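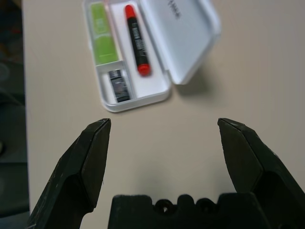 Section 4. Wrist Camera and Gripper Checks

4.1 General

This section applies to both arms of the Clindwood tabletop cell and is to be completed before the first run of each shift and after any gripper finger has been replaced. The wrist camera view must include both fingertips at full opening, with clear tabletop between them. The open case is placed ahead of the fingers, so that the tray and the lid lying to its right can be checked in the same view. Light scratches on the dark finger faces are acceptable. Chips, burrs or a bent tip are not, and a finger showing any of these must be replaced under Section 6.

4.2 Before You Begin

The check requires one trained operator and takes roughly 45 minutes for the two arms. Have the Pomura hex key set, a lint-free cloth and the cell logbook within reach.

CAUTION: Keep hands and sleeves off the tabletop whenever the arms are enabled. Press the emergency stop before touching a finger, a cable or the wrist camera.

4.3 Gripper and Camera Check

1. Press the emergency stop and confirm that the status lamp is red.

2. Wipe both fingers of each gripper from base to tip. Do not use solvent.

3. Check the finger mounting screws by hand. Tighten any loose screw with the 3 mm key.

4. Inspect the camera lens. Remove dust with the cloth only.

5. Release the emergency stop, enable the left arm and select OPEN on the Jonico control panel. Both fingers should stop at the same distance from the center line.

6. Repeat step 5 for the right arm.

Note: A blurred case in the wrist view is normal while the arm is moving. If the blur remains eight seconds after the arm has stopped, refer to Section 7.

4.4 Cable Routing and Two-Arm Test

1. Follow each gripper cable along its arm. The cable must have enough slack for the wrist to turn fully and must not pass between the fingers.

2. Seat the connector at the gripper housing and pull lightly to confirm that it is held.

3. Place the open case between the arms, within reach of both grippers.

4. Run the program LIFT TEST. The left gripper takes the small green item and holds it just above the table while the right gripper waits with its jaws open. 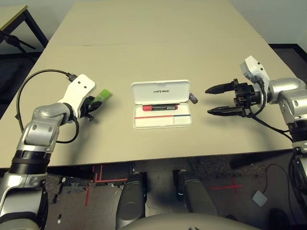 5. Watch both cables until the program ends. If a cable catches or drags across the case, stop the cell and route it again.

6. Return the arms to the rest position and enter the result in the logbook with your initials.

CAUTION: Do not reach for a dropped item while the program is running.

Questions about this section should be sent to Akosua Korletey, Cell Maintenance. Replacement fingers are ordered through Ya-wen Shek under part group 27.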